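What is a passphrase, and why do I keep going on about them?

Hello again! It's Junaid Hayat, back with another bit of computer stuff explained in normal words. Last Saturday my niece told me her password was her hamster's name with a 2 on the end. She said it out loud, in a café. So this one is for her (and for you, if you've got a hamster).

A password is a secret that proves you are you. The trouble is that people who want to break in don't sit there typing guesses one by one. They use a computer program that tries huge lists of guesses very fast – pet names, football teams, birthdays, all of it. Sticking a number on the end hardly slows it down, as the program tries that too.

A passphrase is a password made of several words. Mine used to be four words long, and now I use five. The words mustn't go together like a song or a saying. "Happy birthday to you" is a rotten one! You want words picked by chance, and the best way I know is to shut your eyes and point.

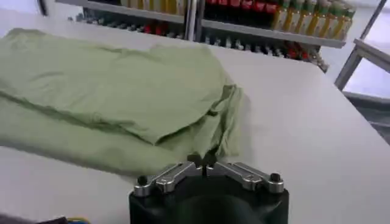
Get a big fat book, something with 600 pages if you can find one. Open it anywhere, point, and write down the word you land on. If it's "the" or "and", have another go. Do that until you've got five. I tried it just now and got: pebble, Tuesday, violin, soup, ladder. I can't use that one now, obviously, because I've told you.

You can make up words as well. My niece likes inventing planets, so she might drop in Plollerberg or Zirkosier, and good luck to anyone guessing those. Just make sure you can spell it the same way twice – I once locked myself out for a whole evening over Mengal with one L or two.

Now, who can you tell? A parent or whoever looks after you, yes. Your best friend, no, even if they're brilliant. And don't use the same passphrase for your games and your email. If somebody steals one, they'll try it on the other.

Next time: what a computer virus is, and why you can't catch one by sneezing.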